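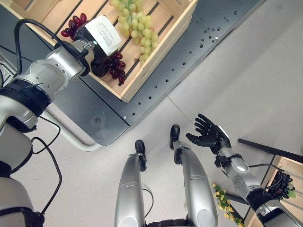

Figure 4. Bottle pick over the fruit crate, left arm.

Section 4. Recording your first set of examples

I'm going to assume you've finished Section 3 and both arms answer when you call them up in Gillent. If they don't, go back, because nothing below will work until they do!

1. Open a new session in Gillent and pick the Unerden task list. Start with the fruit tasks (they're forgiving, and you'll drop things at first).

2. Set out the crates and fruit the way the task card says, then nudge everything a little between takes. I like to turn a crate or swap a red bunch for a green one. If every take looks the same, the Marchal model learns one spot on the table and gets lost anywhere else.

3. Press Record, wait for the tone, and reach in slowly.
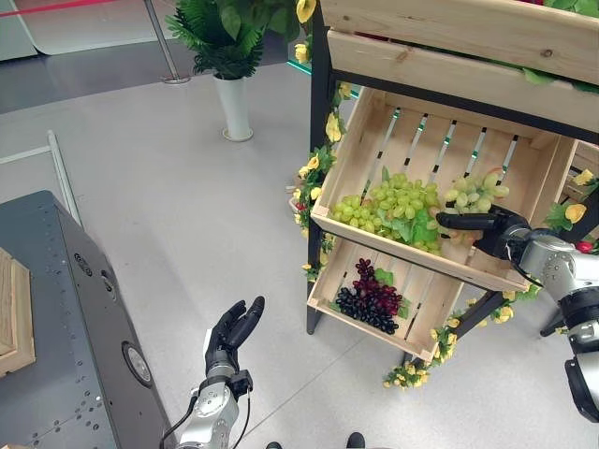

4. Close the fingers gently and lift straight up before you move sideways. Grapes love to snag on slats, and a snagged take is a pain to trim later.

Note: Keep takes under 20 seconds. Mine usually land near 12 once I've warmed up.

5. For two-handed tasks, get one hand set first and then bring in the other. Hold still for a beat when both have a grip, so the handover is easy to find in the log.

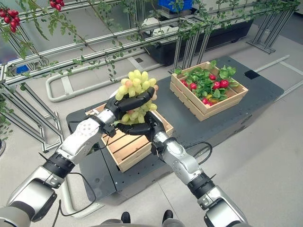 6. Lower the fruit, open both hands, back away, and press Stop. Mark the take Good or Redo right then, while you still remember it.

Caution: Watch the cables when you raise an arm high. If one pulls tight, stop and bring the arm back the way it came.

7. After 15 good takes, save and upload to Vukotden. Keep the Redo takes too, in their own folder. You'll want them in Section 5.

Last updated Aug 31, 2025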